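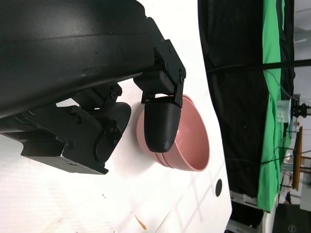 ## Un capítulo a la semana, por favor

Hace un par de meses, en junio, me tragué la primera temporada entera de *Sirkside* en un fin de semana. La segunda la vi como la emitieron, de martes en martes, con sus siete días de espera entre capítulo y capítulo. De la primera recuerdo un faro, una herencia y a dos hermanas que se gritaban en una cocina. De la segunda podría contaros casi cada escena, y también dónde estaba yo sentada, con quién la comenté al día siguiente y las teorías disparatadas que defendí con toda la seriedad del mundo (la del notario, por cierto, la sigo defendiendo).

Ya sé que esto suena a señora que echa de menos las cintas de vídeo, y algo de eso habrá, no os voy a mentir. Pero llevo tiempo dándole vueltas y cada vez estoy más convencida de que las series largas, las de enredo y suspiro, ganan muchísimo cuando nos las dan a cucharadas. Un buen final de capítulo necesita aire detrás. Si a los cinco segundos ya está la pantalla contando hacia atrás para ponerme el siguiente, el susto me dura lo que tardo en recolocarme el cojín.

Wonder ha estrenado *Brasetine* de golpe, toda ella, un viernes por la noche. El sábado a mediodía ya había gente escribiendo sobre el desenlace, y el domingo los que íbamos por el capítulo 2 andábamos por internet con las manos delante de los ojos, como cuando una cruza el salón mientras su hermano ve una película de miedo. Una pena, porque es una serie preciosa, escrita con mimo, con una boda en mitad de la temporada que merecía por lo menos una semana entera de conversación. Que si ella lo sabía, que si la madre había leído la carta, que si aquel vestido era una declaración de guerra... ¡Todo eso nos lo perdimos! Para cuando quise hablar de la boda, mis amigas estaban ya con otra cosa.

Enfrente de mi casa hay un bar, el Javier, donde los martes de *Sirkside* ponían la tele del fondo con el volumen alto. Empezamos cuatro vecinas y una bandeja de croquetas, y al final había que llegar pronto para coger silla. Mi madre, que tiene 81 años y no había seguido una serie desde no sé cuándo, bajaba arreglada y con los labios pintados. Opinaba sobre todo, en voz alta y a destiempo, y la mandábamos callar con cariño y sin ningún resultado. Yo eso no lo cambio por ningún maratón en pijama — y mira que me gusta a mí un pijama.

Entiendo de sobra a quien trabaja a turnos, a quien tiene niños pequeños y ve las series cuando puede, a quien sencillamente prefiere no esperar. Me parece estupendo, y además cuando termina la emisión los capítulos se quedan ahí, listos para verlos del tirón quien quiera. A lo que yo me resisto es a que el atracón sea la única manera, a que nos estrenen una historia de amor como quien vacía un camión en la acera.

Lo que pido es bien poco: un día fijo, una hora decente y que me dejen sufrir un poquito hasta la semana siguiente. Dicen que *Sirkside* tendrá tercera temporada, todavía sin fecha. En el Javier ya hemos preguntado por la tele del fondo, y mi madre quiere saber si esta vez habrá croquetas de jamón o otra vez de bacalao.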